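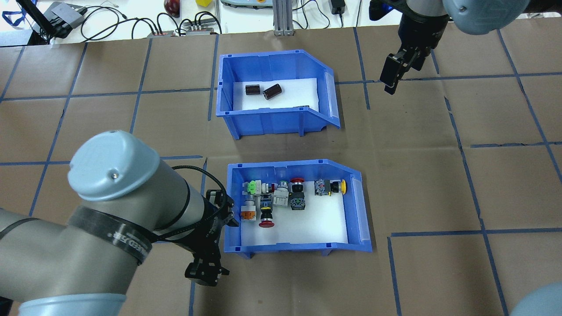
Parts bins with push buttons and switch components on a taped work surface.

Members of the regional players' association visited the Liltus studio in Baltholm one Sunday in February. The studio develops the team arena game Temness, and it opened its doors for one afternoon ahead of the next balance season. Eleven places had been offered to members, and all were taken.

Regula Lanz, who leads the design group, welcomed the visitors at 2 p.m. and gave an outline of the changes planned for the roster. Under the present rules a player who picks a shield character can be forced off that choice by a single opponent. The group intends to soften these match-ups over the coming season. Abilities that cancel a shield outright will instead weaken it for a short time, and three older characters will have their movement skills rebuilt.

The visitors then moved to the test floor on the second level. Gion Lüthi explained how internal matches are played and recorded. During the past season the team completed 218 full matches on the new river map alone – more than on any earlier map – and the notes from those matches led to the removal of the upper bridge. Several members asked whether the bridge might return in casual modes. Mr. Lüthi replied that no decision had been made.

A play session followed. Members were divided into two teams and tried an early version of the revised roster. Opinions differed. Some found that fights lasted too long near the final point, while others welcomed being able to stay with one character for a whole round. Written comments were collected by Birgit Mühlbauer and will be passed on to the design group.

The afternoon closed with questions on ranked play. The studio confirmed that the placement series will be shortened and that seasonal rewards will stay as they are. Console cross-play was raised twice, but no timetable was given.

The association thanks Liltus for its hospitality. Members who wish to join the next visit may register with Luzius Kuster at the association office.

125 shares | 11 comments
Contact | Copyright Baltholm Players' Association | Back to top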